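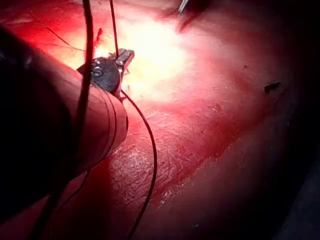 Suturing with the Fladetti wrist instrument. View from the wrist camera, thread at the clamp.

Pultivell Fladetti — suturing trainer arm, bench model

The Fladetti is the middle child of the Pultivell range. It is bigger than the Ciltlow, which fits on a desk and behaves accordingly, and cheaper than anything with a theatre licence, which it does not have and will not be getting. It is sold for teaching, research and skills labs only. Please don't ring us about patients.

What you get
One arm with wrist camera, one instrument sleeve, one clamp tip, the control box, a foot pedal and a power lead of a length we have been meaning to improve. The foot pedal is the part most often left in the packaging, so do look.

What you don't get
Thread, tissue pads, a trolley, or a second arm. Tying a knot with one arm is possible in the sense that many things are possible. Most labs pair the Fladetti with a hand-held instrument and a patient colleague for the first term, then find the money for another.

Planning your budget
Buyers plan carefully for the arm and then forget that it eats things. Clamp tips are rated for 500 closures. A keen class will get through one sooner than you would like, and a worn tip starts to chew the thread before it starts to drop it. Tips come in packs of 6, order code 1026, and are not refundable once the seal is broken. Sleeves last longer, provided they are cleaned after every session — dried residue in the seams is the usual cause of a stiff wrist and an awkward phone call.

Put thread and pads on their own budget line. If they sit under "sundries" someone will cut them in December and you will own a very handsome coat hook.

Space and power
Allow 50 cm of clear bench on each side. An ordinary wall socket will do. The lamp is bright and wet surfaces throw glare back at the camera, so leave room to move it, and try it at the angle you mean to work at before bolting anything down.

Will it work with our old kit?
The control box accepts Ciltlow arms. It also accepts Pandey sleeves with the adaptor ring, sold separately, as adaptor rings always are.

Servicing
One visit a year is included for the first two years. After that you can take a contract or pay per visit. The contract is better value if you teach undergraduates.

Price on request. Tell us how many arms, how many students and when your money runs out, and we'll quote for all three.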